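Looking after a worktable: paper covers, wiping down and a bit of order

May 15, 2020

I have had the same big table in the back room at Clidlow for longer than I care to say, and it has been a potting bench, a sewing table, a place to wrap parcels and, for one very long winter, where a chest of drawers lived in pieces. People ask me how the top has stayed so nice underneath it all, and the answer is brown paper. Plain brown paper off a roll, the sort you would use for posting a parcel, and the thicker the better.

Cut your first length a good hand's width longer than the table at both ends. Leave it lying flat overnight under a few books if you can bear to wait, as paper that has been rolled tight will try to curl back up on you the moment you let go. Then smooth it from the middle outwards with a dry cloth, fold the ends under and tape them on the underside. Please don't tape it to the top! I did that once with strong tape and spent a whole Sunday with a hairdryer getting the sticky stuff off. 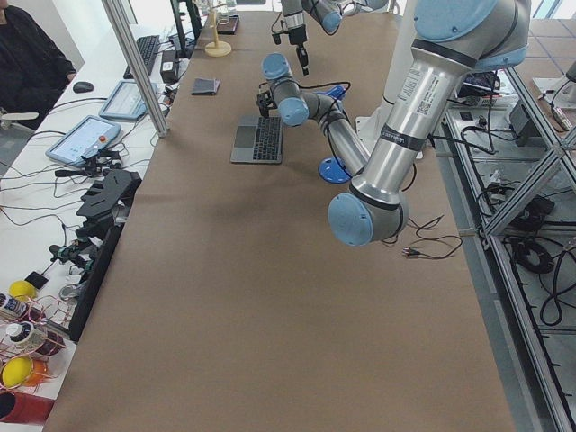 If your table is wider than the roll, lay two strips and let them overlap by a couple of fingers, with the seam running the long way. Put the join towards the back, where your sleeves won't keep catching it. I buy my paper from Odari, who will cut it to any length you like, and I always ask for a little extra for the small jobs that come up (lining a drawer, wrapping a jar, making a pattern for a cushion).

When to change the paper

Small marks don't matter in the least, and I rather like a cover with a few sums and shopping lists scribbled on it. Change it when it tears, when something oily has gone through, or when you are moving from a mucky job to a clean one. For a single bad patch you can lay a square over the top and tape down the corners, which will see you through until the weekend.

Old paper needn't be wasted either. Clean pieces go under the mulch in my garden, with every bit of tape pulled off first, and the rest is useful for wrapping up broken crockery before it goes in the bin.

Smooth grey surfaces

Painted shelves, cabinet doors and plain grey tops look lovely until the light comes in sideways, and then every wipe shows. Use two cloths, one well wrung out and one quite dry, and follow the first straight away with the second. Go in long strokes in one direction, and a drop of washing-up liquid in a bowl of warm water is plenty. Anything with grit in it will leave a shiny patch on a matt finish, and there is no getting rid of that without repainting.

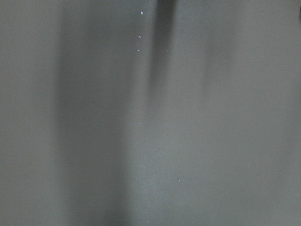 Things that plug in

Anything electrical should be switched off and unplugged before you clean it, and that goes for laptops, lamps and the kitchen scales. Put the water on the cloth and never on the thing itself. A soft dry paintbrush is marvellous for getting the crumbs out of a keyboard – I keep one in the drawer just for that, with a ribbon round the handle so it doesn't wander off to the paint tins.

Cables are best kept in loose loops with a soft strap round them. Don't wind them tightly round your hand and elbow the way my father did, as they never lie flat again. If a cable has to run along something, fasten it in several places and leave a little slack at every bend. 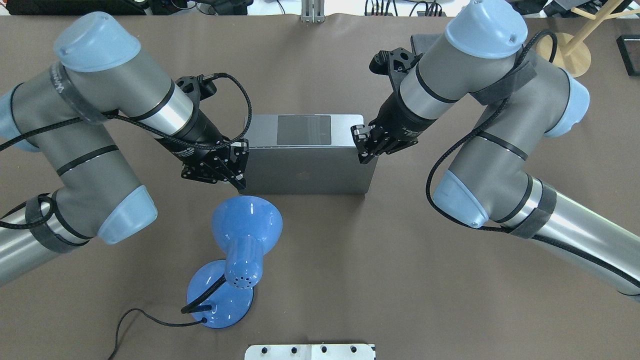 Keeping the top clear

Everything on the table ought to have somewhere else to go at the end of the day. Mine goes on an old Achterberg shelf by the door, and I have 2 baskets underneath it for whatever I can't face sorting. Leave the middle of the table free and work from there, with your tools on the side of the hand that uses them. 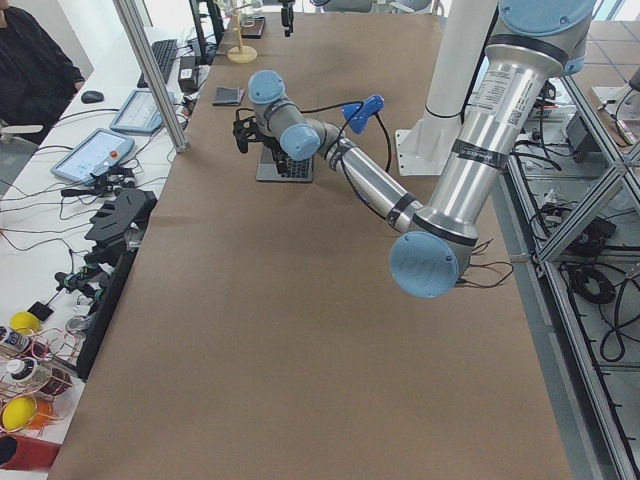 Brown paper on a large workbench, with a small laptop on top.

One more thing about rolls of paper. Stand them upright in a dry corner with a rubber band round each, and keep them well away from an outside wall. I lost most of a roll to damp last June, and it was the good thick stuff too.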